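Neighbors and noise > Practice hours in a shared building: what's fair?

hidness_608
Posted 07/06/2021

Our building is voting on new practice hours and I'd like outside opinions before I say something in the elevator I can't take back. Current rule is music allowed until 10 pm. Proposed rule is two hours a day, total, for the whole building, to be booked on a paper sheet by the mailboxes. We have a cellist, a kid with a trumpet, a man on three who owns every record Zusov ever pressed and plays along to all of them, and me. I play hand percussion, badly, with commitment.

Two hours. Split four ways. I take longer than that to find my music stand.

Does anybody live somewhere that has a rule people follow?

kuster_k
Cellist here, though not yours, I hope. We had a sign-up sheet. It lasted 22 days. Somebody wrote "Beethoven" in every slot as a protest and then couldn't play because the Beethoven wasn't him.

What did work was a cutoff by instrument. Strings until 9, brass until 7, drums until 6. Drummers complained. Drummers always complain, you just can't always hear it.

Jabari Mutiso
Cutoffs by instrument are nonsense. A cello comes straight through the floor. I lived under one for 3 years and I could tell you her bowing problems. A small hand drum in a carpeted room is gone by the time it hits the hallway. If you're going to ration people, ration them by what the neighbor hears.

kuster_k
And who measures that? You, with your ear on the ceiling?

Jabari Mutiso
I did it for free for three years, I'd do it again for a discount on the rent.

flirnby
I'm going to be the unpopular one. I work nights and sleep until mid afternoon. "Practice at a reasonable hour" means practice while I'm in bed. Every one of these threads assumes the whole world gets up at seven. Two hours a day sounds like heaven to me, and I'd prefer they be on a different street.

hidness_608 (original poster)
Flirnby, fair enough, and we do have a nurse on the second floor in the same boat. She has been nicer to me than I deserve. She asked me to skip mornings and I skip mornings. No sheet was involved. That's sort of my point, the people with a real problem knocked on the door. The people who wrote the proposal live on the top floor, facing the back, above a vacant unit.

Erasto Kirui
Read your lease before the vote. In a lot of places a house rule can't take away something the lease already gives you, and if yours says "until 10 pm" in writing then the sheet by the mailboxes may be decoration. Ask your local tenants' office, don't take it from me, I fix refrigerators.

Other thing: get a practice pad or throw a folded bath towel over the drum head. It kills the ring and leaves you the thump, and the thump is mostly below what people get mad at.

Jabari Mutiso
The thump is exactly what people get mad at. The ring stays in the room. It's the low stuff that travels. Put the towel UNDER the drum.

Erasto Kirui
I've done both and my wife could hear both, so we may be arguing over nothing.

Faraji Simiyu
Has anyone suggested the laundry room? Ours is in the basement with concrete walls, and after 8 the only witnesses are the dryers. I did a whole winter of trombone down there. Acoustics were wonderful. I smelled of fabric softener and played better than I ever have since.

kuster_k
Cello in a laundry room. The humidity. I need to sit down.

Faraji Simiyu
You already sit down, it's a cello.

hidness_608 (original poster)
OK, the basement is going in as a counter proposal, along with "until 10 pm, but knock first if there's trouble." Lease checked too, and Erasto is right, the hours are in there on page 2. The top floor has been informed and is said to be drafting a reply. I'll update in July when the vote is in. Towel tests start tonight, under and over, with the nurse as judge on her night off.

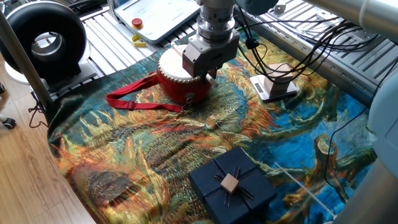
Faraji, one question about the basement plan: did you leave your stand and chair down there, or carry everything up and down each time? We have three flights and no elevator past the lobby level on that side, and I'm already regretting the second drum.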